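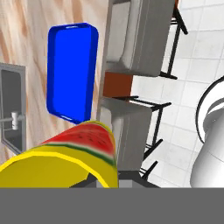

JUTAU, August
From: Ankica Nikolaidis

Aminu wrote:
> Faltus says the whole block can save 15 percent on water
> by switching to their meters. I think we should sign
> before the rate goes up.

Save 15 percent compared to what? I read the Faltus flyer twice and it never says. A meter tells you what you used. It doesn't fix a running toilet.

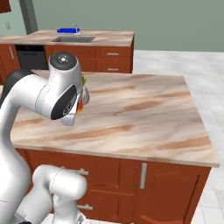 Our last shared bill was for 3076 gallons, and I'd like to know how much of that was the leak behind Shaimaa's unit before I credit anybody's gadget with a drop. The install fee is $271 per household. Obinna's cousin over on Akpan Street paid it and is still waiting for a first reading.

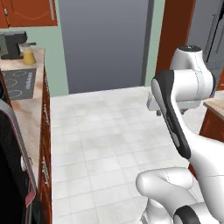

Can we back out after signing?
Only in the first 19 days, and the fee stays with them. Page two, small type.

I asked their rep for one full year of bills from any building they've done. He sent me the flyer again. If Adebayo has something better, please post it to the list. Until then I vote we get the valves checked and leave the contract alone.
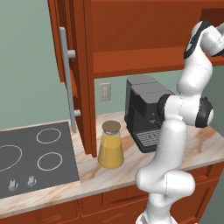 Kitchen, with the wall cabinet open.

Ankica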